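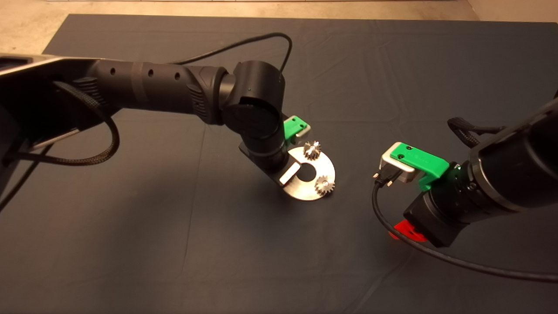
Print | E-mail

19/06/2021 — Salamatu Lamptey

Gear plate again, both arms, grey cloth on. Left holds the plate, right has the connector. Retrained overnight on the Darkwood set, 161 demos, 40 of them the new ones with the plate tilted. Much less dithering on the aproach, still comes in high on 2 of the 4 start poses. Suspect the wrist camera offset, Salamatu A. thinks the action chunks are too long — will try halving.

Grip force left alone for now. Old checkpoint kept under yakubu_b, dont overwrite.

To do: redo hand-eye calibration, right arm first. Ask Busdale re spare cable.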